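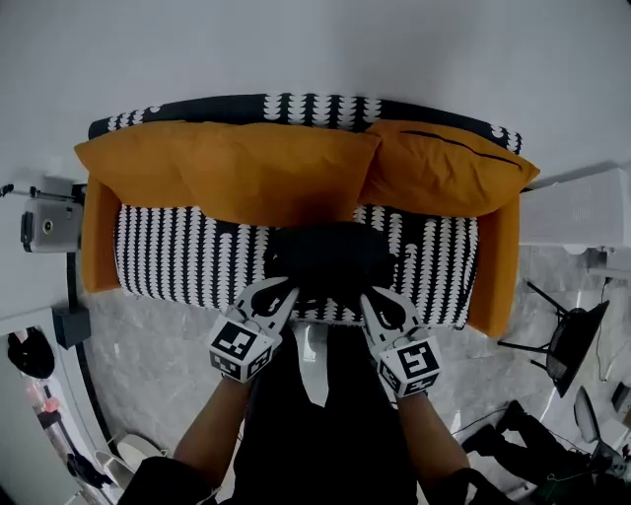 Pruveline hand-held gripper kit: two months in a shared workshop

I should say at the start that I didn't want to like this kit, and for the first fortnight I had no trouble. The pitch on the Pruveline page is that you hold a pair of grippers, do household jobs with them, and end up with recordings good enough to teach a home-built arm the same jobs. I have read that sort of promise before. I own a drawer full of that sort of promise.

Still, our workshop had been arguing about how to get training data for the arm we are building, and the alternatives were dearer or slower. We pooled the money and bought a pair in February.

What you get

A pair of grippers, left and right, each with curved white fingers on a marker cube. The cubes carry the black-and-white square patterns that the tracking software looks for, so it can work out where each hand is. There's a calibration sheet, a bag of spare screws, a leaflet, and a download link for the software. You supply the cameras, the stand, the computer and the patience.

The parts are printed, and they look it. I don't mind that. What I do mind is that the leaflet calls the finish "production grade" when I had to take a file to one of the fingers before it would close without catching. Ott Bite, who shares the bench with me and has built more of these things than I have, said his would have gone back in the post. I kept ours mostly out of curiosity.

Putting it together

The leaflet says 20 minutes. It took us an evening. The finger linkage goes in one way only and the drawing shows it from the other side, which cost us the best part of an hour and one of the spare screws. The markers come as stickers and you have to put them on the cube faces yourself, square and without bubbles, in the right order. Get two of them swapped and the software will quite happily tell you that your left hand is pointing at the ceiling. It doesn't flag an error. It just believes it.

If Pruveline are reading, print the face numbers on the cubes. It would cost nothing.

The tracking

Better than I expected in decent light, and worse than the website says everywhere else. Glossy flooring is a nuisance. We have grey marble-pattern stuff, and with a lamp in the wrong place the glare comes straight up into the view. Moving the lamp fixed most of it, but there is no mention of reflections anywhere in the instructions.

The other trouble is your own body. Reach across yourself and a sleeve goes over a cube, and the track is gone until it comes back. The software fills the gap with a guess. Sometimes the guess is fine. Sometimes the hand appears to pass through the furniture. There's a setting called "confidence" which is supposed to drop the bad stretches, and it does, along with a fair few of the good ones. I have ended up turning it down low and weeding by eye, and that is exactly the job I was hoping to be rid of.

Soft things

I chose soft furnishings for our main task as they are what every demonstration video avoids. Anybody can make a robot pick up a wooden block. I wanted cushions, and small dark lumps of things left on sofas, and we used a two-seater with a black and white leafy print and mustard arms. That pattern worried me. I thought all that black and white would set the marker detection off, and I was ready to write a smug paragraph about it. I can't. We had no false readings from the fabric that I could find, so credit where it's due.

Gripping is a mixed story. The curved fingers are good at pressing in from either side of something rounded, and with one in each hand you can bring them together on an object sitting in the middle of the seat fairly naturally. What you can't do is feel how hard you are squeezing. There is no force sensor in the kit, and with a soft object that matters a great deal. I can crush a cushion half flat or barely touch it, and the recording of where the hands were looks much the same. Pruveline's answer to this, in their help pages, is to "be consistent". I am not a consistent man after an hour of lifting and putting down.

Dark objects on a dark seat are also harder for the camera side of things. The hands track, but working out afterwards where the object's edge was is a chore. Pale cushions would make life easier. Most people's houses are not furnished to suit a camera, though, and I didn't see why ours should be.

Comfort

Poor. The cube sits on top of the wrist and it is not heavy to begin with, but it gets heavy. I managed a stretch of three-quarters of an hour on a Sunday and had a sore thumb until the evening. Ott has bigger hands and found the grip cramped. There is no adjustment. We wrapped the handles in sports tape and it helped a bit.

Leaning over a low sofa with your arms out is no good for the back either, but I can't blame the kit for that.

The software

Does the job and no more. It wants a wired connection to every camera, and it loses them if the computer goes to sleep. The export is a plain format, which I was pleased about, and there is no subscription, which I was more pleased about. The file names are nonsense. If you stop a recording early it saves the thing anyway with no mark on it to say so, and you only find out when you come to sort them.

Their page says that 3,000 recordings are enough for "robust household skills". I would like to know whose household. We are nowhere near that number and I don't intend to spend my spring getting there to prove them wrong. What I can say is that our arm, trained on the little we have, will now go for a cushion and close on it more often than not. It will also do so when the cushion isn't where it was in the recordings, though its aim gets noticeably worse the further you move it. Whether more recordings would cure this, or just give us more recordings, I don't know.

Compared with the others

I had a short go with the Skullero grippers belonging to another group. They're nicer in the hand and they do measure squeeze, but they cost far more and you are tied to Skullero's own software. The Radwan is cheaper than the Pruveline and I wouldn't bother, as the fingers flexed so much that I didn't trust anything they told me. If you already have a printer and free evenings, you could draw up your own fingers, print the markers on paper and get most of the way there for the price of the plastic. I half wish we had.

Support

I wrote twice. The first reply was quick and pointed me to the leaflet. The second, about the swapped stickers, was from a person who had clearly met the problem before and told me how to fix it in the settings without peeling anything off. Good advice, and it ought to be in the leaflet.

Would I buy it again?

At full price, no. Second-hand, or split between a few people as we did, probably. It is a fair tracking system with mediocre handles and a very optimistic web page. Buy it if you have a particular job in mind, plenty of light and somebody to take turns with. If you are hoping to tape two grippers to your hands for a weekend and have a robot tidying the front room by Monday, keep your money.

Three out of five. I'd have given it two before the second email.

Update: one of the marker stickers has begun to lift at a corner. I've stuck it back down with ordinary glue and it reads fine for now. Replacement sheets are listed on the site as out of stock.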